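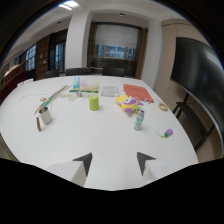

Notas para a apresentação: boas práticas na recolha de demonstrações com garra de mão

Sábado, sala do primeiro andar. Tempo total: 20 minutos, depois perguntas. Falar devagar.

Abertura

Bom dia a todos. O português não é a minha primeira língua, peço paciência com os artigos. Trabalho na Dellbridge, na equipa que escreve os procedimentos, e hoje falo de regras. Sei que é um tema que faz bocejar. Mas no projeto Rollon tivemos de repetir uma parte grande do trabalho por falta de três linhas escritas, e quero mostrar quais são essas linhas.

(Perguntar quem na sala já recolheu demonstrações. Esperar pelas mãos.)

Regra primeira: a mesa prepara-se antes, e fica escrita

Antes de pegar na garra, o operador lê a ficha da mesa. A ficha diz que objetos entram, e em que zona cada um começa. Podem ser objetos banais: um copo de plástico virado ao contrário, um peixe de peluche, um rolo de fita, uma régua comprida. O importante é misturar coisas duras e moles, altas e planas. Um copo de metal brilha, uma folha de papel quase não tem altura, e a garra aproxima-se de cada um de maneira diferente.

Aqui houve discussão com os colegas da Pakham. Eles preferem a mesa sempre arrumada do mesmo modo. Nós preferimos a mesa variada, com a variação registada. Escrevemos na norma interna a segunda opção. Respeito a primeira, para ensaios de comparação ela serve bem.

Regra segunda: verificar a vista da câmara

As duas pontas dos dedos devem aparecer na imagem, uma de cada lado, com a abertura bem visível. A lente é muito curva e as bordas da mesa parecem dobradas. Isto é normal, não se corrige durante a recolha. O que se verifica é se o suporte não rodou. Se uma ponta está mais alta que a outra, parar e apertar.

Verificar também as superfícies com reflexo: ecrãs, janelas, metal. Não pedimos uma sala sem janelas. Pedimos que o estado da persiana seja anotado e que ninguém mexa nela a meio de uma série.

Regra terceira: o ritmo da mão

Movimento contínuo, sem sacudir. Abrir a garra antes de chegar ao objeto, fechar, levantar, só depois deslocar. Quando o objeto cai, a tentativa não se apaga. Marca-se como falhada e guarda-se. Na primeira versão do procedimento nós apagávamos, e foi um erro meu, fui eu que escrevi essa frase.

Pausa ao fim de cada série. O pulso cansa antes da cabeça, e o operador cansado começa a pegar tudo pelo mesmo lado.

(Se o tempo estiver curto, saltar o parágrafo seguinte.)

Sobre a revisão: o método Dumitrescu, que adotámos em outubro, pede que uma segunda pessoa veja 7 gravações de cada série, escolhidas à sorte. Se 3 têm problema de vista ou de registo, a série inteira volta para trás. Parece severo. No último mês, mais de 85 por cento das nossas séries passaram à primeira.

O que ainda não está resolvido

Objetos muito pequenos perto do bordo da mesa. Material de laboratório, como tubos de ensaio em suporte: que altura mínima de passagem exigir por cima deles? Temos uma proposta, não temos acordo. Gostava de ouvir a opinião de quem trabalha com isto todos os dias.

A ficha da mesa em papel está à entrada. Podem levar, copiar e mudar. Peço só que me digam o que mudaram.

Perguntas.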